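What Happens When Someone Applies for a Job?

Most grown-ups have a job, and almost all of them had to ask for it first. Asking for a job is called applying. Here is how it works, from the first notice to the first day.

The job notice

When a company needs a new worker, it writes a job notice. The notice gives the name of the job, what the worker will do, the hours and where the work is. It often gives the pay too.

Let's use a company called Rahman Parts as our example. It is in the town of Palthorpe, and it needs a person to sort small parts and check them. The notice says the job is 3 days a week and that the company will teach the right person what to do.

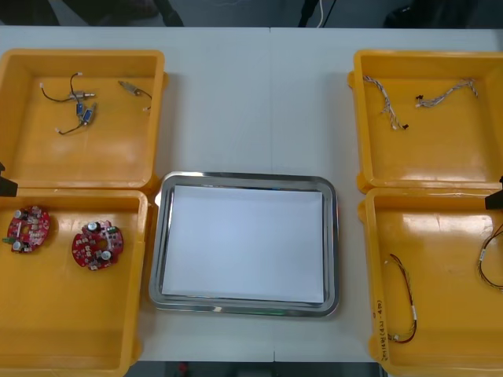
Yellow bins and a steel tray on a work table. Three small parts with wires are in the bin at the upper left.

The application

People who want the job send in an application. This can be a form on a website or on paper. Many people also send a resume (say it REZ-oo-may). A resume is a page that lists the schools a person went to, the jobs they have had and the things they know how to do.

Some people add a cover letter. It is a short letter that says why they want this job.

Rahman Parts got 139 applications for one job. A person at the company read them all and made a smaller pile of 14. Making the smaller pile is called shortlisting.

The interview

The people in the smaller pile are invited to an interview. An interview is a talk between the person who wants the job and the people who might hire them. It can be in a room, on the phone or on a computer screen.

The company asks things like these:

What did you do in your last job?
Tell us about a time you fixed a mistake.
What would you do if you were not sure where a part belonged?

The person applying can ask questions too. They might want to know who they will work with or when lunch is.

Some jobs have a skills test as well. A baker may be asked to bake bread. A person who wants to work with wires may be asked to tell one kind from another.
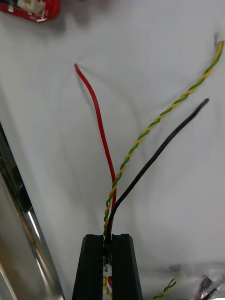 Wires spread out across a white surface. The one farthest left is red.

Checking and choosing

After the interviews, the company may call a person's references. References are people who know how someone works, such as an old boss or a teacher. The company asks them if the person came on time and did the work well.

Then the company picks someone and makes a job offer. The offer tells the person how much they will be paid and when they can start.

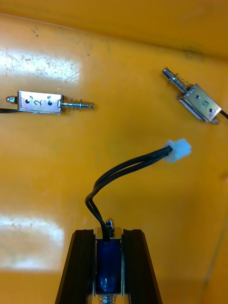
The person can say yes or no to the offer. They can also ask for a change, such as a later start date. If they say yes, they sign a paper or an online form, and the job is theirs. At Rahman Parts, the new worker will start in October.

The other people get a letter, an email or a call telling them that the job has gone to someone else. That can feel sad. Most grown-ups have had this happen, and many apply for several jobs before they get one.

Words to know

Applicant: a person who applies for a job.
Employer: a person or company that pays people to work.
Hire: to give someone a job.
Wages: money paid for work.

Try it yourself

Write a job notice for a job at home, such as feeding a pet or setting the table. Put in the hours and what the worker needs to know. Ask someone in your family to apply, and think of two questions for the interview.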